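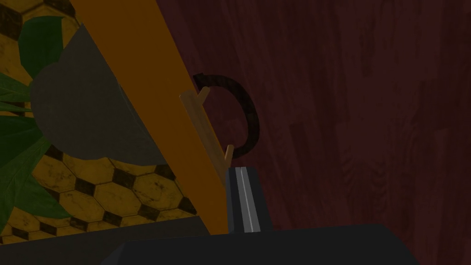 Ticket: Rental confirmation for winter cabin shows wrong check-in and no heating add-on
Product: Wokotance trip planner, web version
Opened: Monday, January 29, 2018
Priority: Normal
Status: Resolved

Reported by guest

I booked a cabin at the Grernbridge snow park through Wokotance. When I paid, the summary page listed two nights, the snowshoe rental and the heating add-on. The confirmation email lists the two nights and the snowshoes but no heating. It also says check-in is at 5 a.m., and the park's own page says 5 p.m. I have tried opening the booking on my phone and on a laptop and both show the same thing. My card was charged the full amount including heating. We are traveling with a small child so I need to know the heating is really booked before we leave.

Reply from support

Thank you for the details. Please send us the following:

The booking reference from the subject line of the email.
The language the site was set to when you booked.
Whether you added the heating before or after you chose the shuttle from Lamont station.

Please don't cancel and rebook yet. Cancelling frees the cabin right away and we can't hold it for you.

Guest

Reference sent by private message. The site was in English. I added the heating first, then went back a page to change the shuttle from the morning one to the afternoon one. After that I went straight to payment. I didn't look at the add-ons again.

Support

We found your booking. The payment record has the heating on it, and the record sent to the park does not. Going back to change the shuttle seems to have made the site send the park an older copy of the booking. We are passing this to the booking team.

The check-in time is a separate fault. Cabins at Grernbridge are handled by Forico, and their system sends times on a 12-hour clock with the a.m. or p.m. in its own field. Our email template is not reading that field and fills in a.m. every time. Your check-in is at 5 p.m.

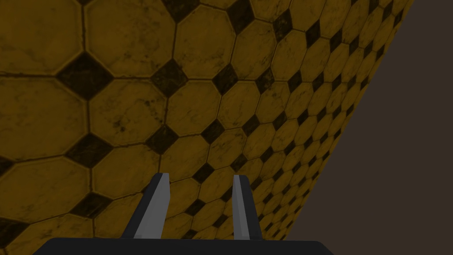
Internal note, booking team

Reproduced on the test site. Steps:

1. Pick any Forico cabin with a paid add-on.
2. Add heating.
3. Choose a shuttle and continue to the payment page.
4. Use the browser back button, change the shuttle, continue.
5. Pay.

The add-on is on the receipt and missing from the partner message. It does not happen if the "Edit" link on the payment page is used in place of the back button. It does not happen with free add-ons such as the sled loan. Firefox and Chrome behave the same.

Searched for other bookings with a mismatch between receipt and partner message. Found 11, all winter cabins. Nothing in the July bookings, but summer cabins have no paid add-ons, so that doesn't tell us much. List forwarded to support so the guests can be contacted.

Support

Update for you. We have sent the heating request to Forico by hand and they have accepted it. A new confirmation email is on its way. Please check that it shows:

Two nights
Snowshoe rental
Heating, paid
Shuttle from Lamont, afternoon

The check-in line may still say 5 a.m. on this copy. Go by 5 p.m.

Guest

Got it. Heating is there now. The shuttle is right too. Check-in still says 5 a.m. as you said. One more question - the first email said the deposit is 100 percent refundable up to the day before, and the new one doesn't mention a deposit. Has that changed?

Support

No, the terms are the same. Emails that we send again by hand use a shorter template without the deposit section. You can read the full terms under My Trips, then Booking details, then Terms. They are attached to the booking itself and the email does not affect them.

Internal note, booking team

Fix for the partner message is live. The message is now built from the paid receipt and no longer from the saved page. Ran the steps above on the test site with the back button, the "Edit" link and a page reload. Add-on present in all three.

The email time fix is in the same release. Old emails will not be sent again unless a guest asks. The My Trips page reads the time correctly now for old and new bookings.

Still open: the short template should have the deposit section. Moved to its own ticket.

Guest

My Trips shows 5 p.m. now and the terms are where you said. You can close this.

Support

Closing. If anything on the booking looks wrong before you travel, reply to this ticket and it will reopen.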